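21 de octubre de 2022

Hoy he dormido cinco horas y media, que para lo que llevo de mes es casi un lujo. Me desperté antes del despertador, me quedé mirando el techo y decidí no coger el teléfono. Lo conseguí durante un rato. Luego lo cogí.

Sandra Kettle me había mandado otra vez el enlace del curso sobre la atención, el de los paseos sin auriculares. Le dije que sí la semana pasada por no discutir y hoy he hecho el primero. Las instrucciones caben en media página: salir sin música, andar 3000 pasos, fijarse en algo que no se haya mirado antes y escribir después lo que se ha sentido, aunque sea aburrimiento.

Sentí aburrimiento casi todo el camino. Bajé por la calle de la ferretería hasta el puente y al principio iba repasando la conversación con Stuart Tindall, lo que le contesté y lo que tendría que haberle contestado. Llevo once días con esa conversación. La mejoro cada vez. En mi versión de esta mañana yo hablaba despacio y él se quedaba callado.

En el puente paré. El río bajaba marrón y con ramas. Me fijé en una que giraba en el mismo sitio, junto al pilar, sin irse ni hundirse. Estuve mirándola bastante tiempo. No pensé nada importante, pero tampoco pensé en Stuart, y de eso me di cuenta ya de vuelta, en el semáforo. Lo apunto porque es lo que pide el curso.

Por la tarde, trabajo. Poca cosa. Contesté los correos de Letberg y dejé para mañana el informe, que tiene que estar cerrado antes de diciembre y del que solo está hecho el índice. Comí de pie en la cocina. 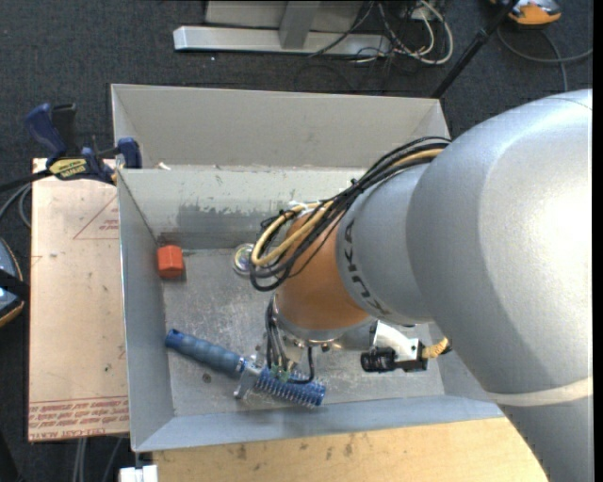
El brazo KUKA, sobre la caja gris.

Maureen Fairclough llamó a las seis. Hablamos de su madre, que ya no la reconoce por teléfono pero sí cuando la ve entrar por la puerta. Me contó que el sábado pasado cantaron juntas una canción entera, con todas las estrofas, y que después su madre le preguntó quién era ella. Maureen lo decía tranquila. Yo no supe qué contestar y le dije que me alegraba de lo de la canción. Ella dijo que también.

Al colgar me dio por buscar el cuaderno de cuando vivía en Ulov. Lo encontré en la caja de los cables. Tiene 152 páginas y las últimas están en blanco. Entonces escribía todas las noches y casi siempre sobre lo mismo: si me había enfadado, con quién, cuánto me había durado. Hay una página donde solo pone «hoy bien». No recuerdo qué pasó ese día y me habría gustado saberlo – los malos los tengo apuntados con hora y todo.

Una cosa que sí he notado al releerlo: me molestaban las mismas personas que ahora, con otros nombres. El que interrumpe. La que da las gracias por adelantado. Tengo que pensar en eso con más calma, o comentárselo a Kelly Parsons en la próxima sesión. La última vez me preguntó qué hacía yo con el enfado cuando no había nadie delante, y le dije que nada. Esta mañana, camino del puente, iba moviendo los labios.

Cena: sopa y pan. He dejado el teléfono cargando en el pasillo, a ver si así.

Mañana, segundo paseo. El curso dice que hay que cambiar de ruta. Iré por detrás de la estación, si no llueve, y le escribiré a Sandra para que no vuelva a mandarme el enlace.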